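Home | Features | Leagues | Results | Archive

A Shorter Season, a Longer Bench: How the Wellthorpe League Rewrote Its Roster Rules

14 June 2021

When the Wellthorpe Basketball League opened its registration window in January, member clubs received a revised rulebook that changed how players may be signed, loaned and released. The most visible change concerned the loan market. Under the former rules, a club could borrow a player from another member for as little as a single weekend. The minimum loan now runs to 6 games, and a player may not appear against the parent club during that period.

The league office had received complaints about short loans for several seasons. Clubs with larger budgets were able to cover injuries at a day's notice, while smaller members often finished a road trip with seven healthy players. Harries, which plays in the smallest arena in the league, argued in its written submission that the practice had turned the final month of the schedule into a second signing period.

Skakow took the opposite view. The club has long used loans to give younger players time on the court, and it warned that a fixed minimum would leave those players on the bench. The final text meets that concern in part. Players under the age of 21 may be recalled once during a loan, provided that written notice is given to both the borrowing club and the league office.

The Effect on the Schedule

A total of 161 registered players took part in the season just ended. The league shortened the regular schedule and placed the loan deadline before the midpoint, so that every club entered the second half with a settled roster. Coaches were divided on the result. Zisberg lost its starting center shortly after the deadline and played the remaining games with a forward in his position. The club nevertheless reached the semifinal, where it was beaten by Skakow in overtime, 101 to 98.

Harries finished outside the playoff places but recorded its best home attendance in a decade. For a club whose arena seats 400, regular sellouts have a direct bearing on what can be offered to players in the summer. The club has confirmed that it will keep its present coaching staff and that it intends to fill two guard positions before training camp.

What Remains to Be Settled

The rulebook does not yet address players who hold contracts in more than one league. Such cases were handled individually this year, and the decisions were not published. Skakow and Zisberg have each asked that a written standard be adopted before registration opens again. The league office has agreed to circulate a draft to all clubs.
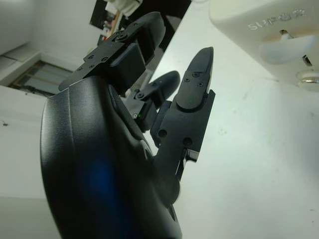 Clubs may return comments on the draft in writing, and a vote will be held at the annual meeting. Until then, dual contracts will continue to be reviewed by the league office case by case.

Contact the editors | Copyright 2021. All rights reserved. | Back to top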